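Speaker notes – Tape on the floor, trays on the shelf
Talk for the Bundgaard site day, Rorville, Thursday, December 19, 2019

Opening (stay on the title slide)

Good morning. I am from Grullen, I work with layout of work areas, and English is my second language, so please raise your hand if I speak too fast. I have 90 slides in my folder and I will show you only a few of them.

My subject is small. I want to talk about how we mark places on a floor and how we put parts on a shelf. In September we started the Foltico project with a list of complaints from people who pack and sort. The most common complaint was about walking. They had to walk to look for a thing, then walk back, then look for the next thing. The second one was about carts which stood in a different place every morning.

Ask the room: who has looked for a cart this week? Wait for the hands.

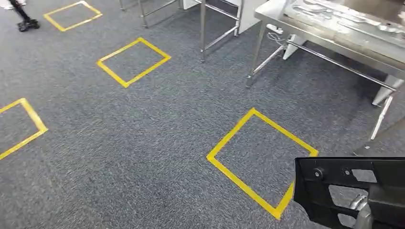

PART 1 – THE FLOOR

Yellow tape on gray carpet. The squares are simple, one strip of tape on each side, and the carpet inside is left open. Say that I like this way of working because you can change your mind. Paint is a decision for years. Tape is a decision for the afternoon.

Explain how we plan the squares:
Draw them on paper first, with the doors.
Put down one square and live with it for a day.
Then do the others.

A common mistake is to make a square exactly as large as the thing which will stand in it. Leave a hand of space on every side. When the square is too tight, people stop trying to hit it, and after one week the tape means nothing.

About corners. Cut the tape, do not tear it, and press the corner with your thumb. On carpet the tape lifts first where two strips meet. Vacuum the place before you begin. I did not do this the first time and I had to lay everything again.

Somebody will ask about the color. My answer: yellow is fine on gray. If your floor is light, try another one and look at it from the door, in the evening also.

(Drink water. If we are behind, skip the story about the blue tape in the corridor.)

PART 2 – THE SHELF

Now we lift our eyes from the floor. A shelf for work has a different job than a shelf for storage. On a work shelf I want one thing in front of me, and the rest of the surface free. Order number 2241 on our list was only this: clear the top shelf. It had no cost and it was the change people thanked us for.

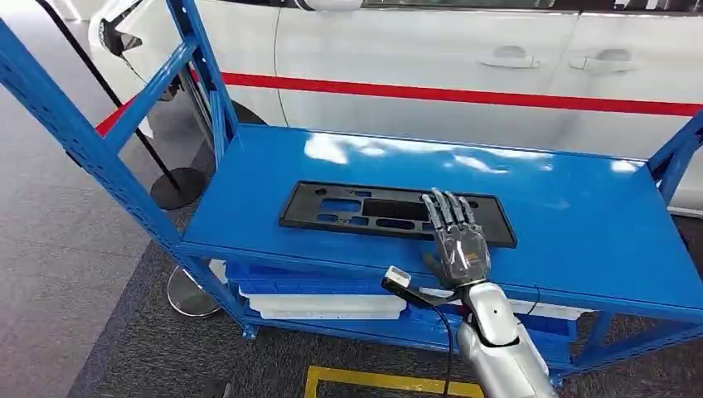
Top shelf of the blue cart, with the black tray.

The tray lies lengthwise, parallel to the front edge. Please notice this, it is a small thing with a good effect. If the tray stands crooked, the hand must correct every time it comes down. When we teach new people we ask them to set the tray straight before they do anything else.

Say something about the rim and the openings. A raised rim gives the fingers an edge to find. The openings let you see the blue through the plastic, and I find it useful for a simple reason: a dark tray on a dark shelf is hard to see when you are tired.

The paint is glossy, so the lamps above make white patches on it. For our next area I will ask for a matte top. Slotted uprights I would choose again – you can move a shelf up or down with little trouble when a taller colleague takes over.

PART 3 – THE HEIGHT AND THE REACH

Keep this part slow, it is the part people ask about later.

Stand in front of your shelf with your arms down. Bend the elbows. Where your hands are now, the work should be a little below. 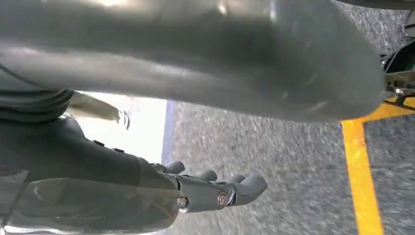 Then reach forward without moving your feet. The point where your back wants to follow is your limit, and everything you use often must be nearer than that. What you use once a day can go lower or farther away. What you use once a month should leave the area.

We measured this with people of different height, and of course they did not agree. So we took the middle and wrote down who needs a mat to stand on. The notes have 359 lines and I can send them to anyone who asks.

Before questions

The form on your chairs has a blank floor plan. Please draw your own area, with the squares you would put down. I printed 300 of them, so take a second one for a colleague.

If there is no question, ask the people in the front row what stands in the wrong place in their area. Lunch is in the room next door, and the tape samples are on the table by the exit.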